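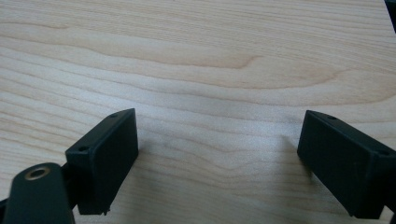 Section 7. Setting Up the Flotumon Table

Read this section through before you start. Allow 75 minutes. Two people are needed for steps 4 and 5.

7.1 Before you begin

Leave the top in its wrapping in the room where the table will stand for at least 13 hours. Keep it flat and away from radiators and direct sun.

Tools needed: the hex key from the parts bag, a Phillips screwdriver, a tape measure and a blanket.

7.2 Attaching the legs

1. Spread the blanket on the floor and lay the top on it, face down.

2. Set one leg in each corner plate. The notch on the leg faces the middle of the table.

3. Put two bolts through each plate and turn them by hand until they stop. Do not use the hex key yet.

4. With one person at each end, lift the table and turn it onto its legs. Do not drag it or tip it over on two legs.

5. Press down on each corner in turn. If the table rocks, turn the adjusting foot on the short leg until it sits level.

6. Tighten all bolts with the hex key, working from corner to opposite corner.

CAUTION: Never use a power driver on the leg bolts. The inserts can pull out of the wood, and this damage is not covered by the Stendon warranty.

7.3 Finish and first use

Wipe the top with a soft cloth, following the grain. Use a damp cloth for marks and dry the surface right away. Do not use bleach, scouring pads or spray polish.

NOTE: Grain and color vary from one top to the next. Wood also changes shade with light, so move mats and lamps now and then during the first few months.

Check the bolts again after two weeks of use, and whenever the table has been moved.

7.4 Extension leaf (Laldale model only)

The leaf brings the full length to 226 cm. Pull both ends of the table evenly, drop the leaf onto the pins and push the ends together until the catch clicks - keep fingers clear of the gap.

For missing parts, write to Calum Aitken at the Barua service desk and give the number printed on the parts bag.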